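Robot Club at Zetcombe is looking for people (yes, you)

Posted 30 July 2024

Hi everybody! I run the student robot club at Zetcombe, and we have room for new members on our packing project, which starts up again in October. We call it Sterent, and the goal is simple to say and pretty hard to do: get a robot with two arms and fingered hands to pack ordinary household stuff the way a person would. Bottles, bags, boxes, whatever we bring in from the store that week.

I joined two years ago knowing zero about robots (I was there for the snacks) and now I can't stay away.

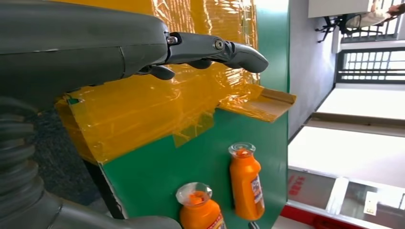 Hand, tape and two orange bottles on the green mat.

What would you be doing? Mostly driving the arms, going back through the recordings and arguing in a friendly way about where a finger should have gone. So far we have 2,935 recorded tries and 133 of them are what I would call pretty. A session runs 90 minutes and then we clean up, which always takes longer than it should. There's a lot of kneeling on carpet, so wear pants you don't mind scuffing.
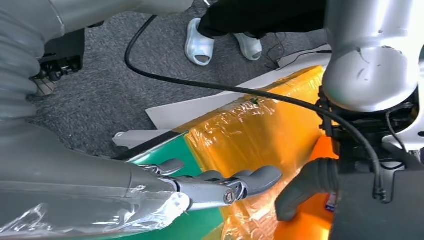 We'd love to hear from people who like writing code, but also from people who are patient, people who can fix a cable, and people who take good notes - we are terrible at notes. My one big wish is for somebody who knows the Lavano software or is willing to learn it over the summer. If you've never touched a robot, come anyway! We pair new folks with an old hand for the first month and you won't be left alone with the controls. 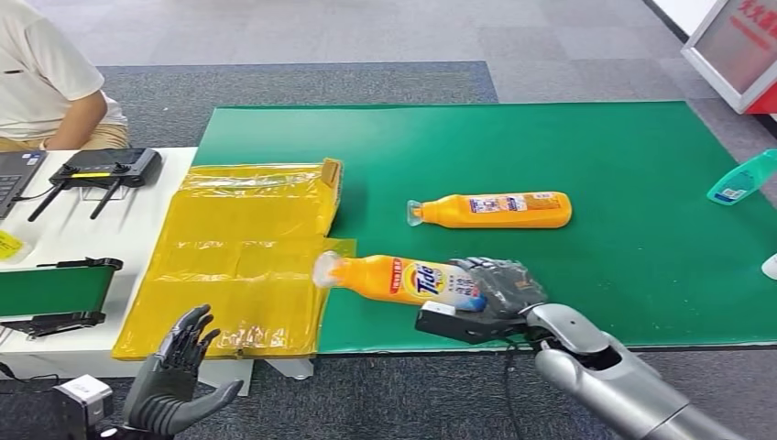
Soft things are next on our list. Bottles keep their shape, bags don't, and I'd really like us to have a decent bag routine before we enter the Baláž Cup (student teams only, and we plan to send two). Team spots get decided after the first few sessions, so please don't sign up just for the trip.

It's unpaid, it's free, and you need to be enrolled at Zetcombe. To join, leave a note at the club desk with your name, your year and a few lines on something you've built, fixed or broken. Broken is fine - I'll write back to everyone.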